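Ticket 2936: Small items bin, contents and condition
Status: Closed
Opened by: Amirhossein Taheri
Assigned to: Charalambos Andreadis
Opened: November 12, 2019

Problem as reported
The small items bin on the wooden table in the Lendmont room is dirty on the inside and has odds and ends in it that don't match the card. I went to put back some parts from the Sarkska shelf and couldn't tell what belonged. Please sort and clean, and tell me whether the bin needs to be replaced.

Andreadis, first reply
Had a look before lunch. The card for this bin is the old one from February and lists the Konstantinidis set, which moved to the tall cabinet when we changed the shelving. So the card is wrong whatever is in the bin. I'll write a new one.

The marks are mostly on the back wall, up high on the pale part. Streaks and dark blotches, some scuffing. I tried a damp cloth with dish soap on one corner and got a little gray off. Didn't want to use anything stronger until I knew what the surface could take.
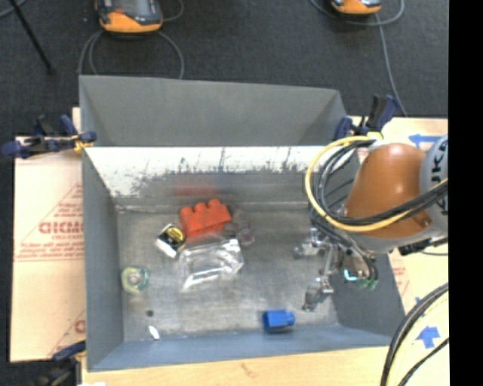

The red-orange brick with the three studs should go back with the other building blocks. Same for the blue block with the rounded end, if it fits that set – I'm not certain it does. The clear plastic box can stay in the bin. The greenish ring could be a roll of tape, and the small black and white thing with the yellow circle is either tape or a tin. Can you say which shelf you want those on?

Taheri
Tape goes in the drawer under the window, any kind. If the black and white one is a tin, leave it on my desk. The pinkish see-through piece I don't recognize. Keep it with the clear box for now.

Andreadis
OK. There's also a tiny white scrap on the floor of the bin and a black speck near it. Will wipe those out with the rest.

Andreadis, second update
Cleaned with the Vorus paste, left it on for 14 minutes, rinsed, then repeated. After 2 rounds the back wall is better but still marked. The blotches lightened. The scuffs didn't change and I think they're in the surface. The gray floor came up fine with plain water, though it's mottled by nature and will never look even.

Blue block doesn't fit the set. Put it on the odd parts tray.

Taheri
Is it worth buying a new one?

Andreadis
I wouldn't. A replacement is around 60 with delivery and this one has no cracks that I could find. New card is taped to the front.

Taheri
Fine, keep it. Closing.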